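Part-time laundry folder and putter-away, Stendside

We are a household of five that owns clothes for almost nine. The washing gets done. The drying gets done. Then everything lands on the nearest bed and stays there until somebody wants to sleep, at which point it moves to a chair.

We want someone for 2 afternoons a week, September through June, to sort, fold, hang and put away. Pay is 500 a month, plus coffee. You should be able to tell a sweater that hangs from a sweater that folds, and have firm views on jackets. Ironing is not part of the job — we gave up on it as a family.

Socks are a separate matter and will be discussed at the interview.
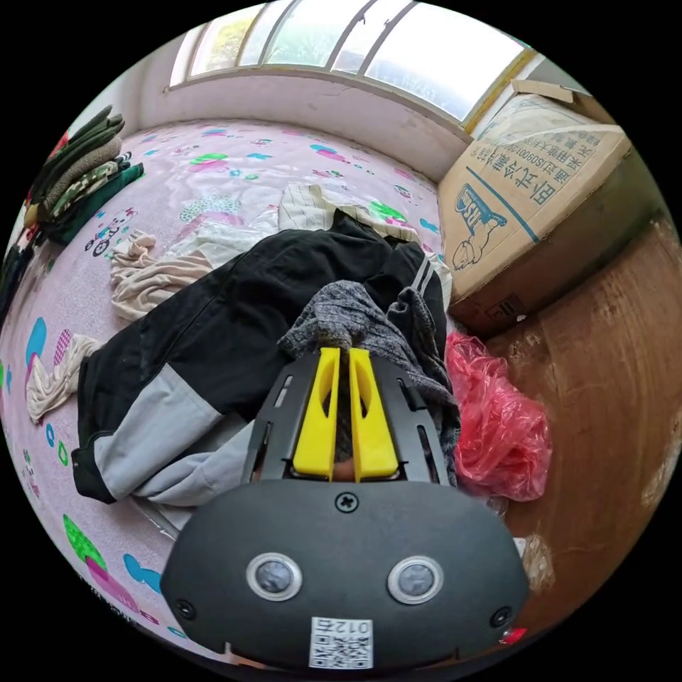 The kids' rooms come first, as that is where the piles start. Jackets go on the hooks by the door, knits go flat on the second shelf, and anything with a mystery in its pocket goes in the bowl on the dresser. Please don't fold around the cat.

No experience needed, though a trial afternoon (paid) is. Write a few lines about yourself to Carla Khoury or Samer Karam, care of the Stendside notice board, by Dec 14, 2018.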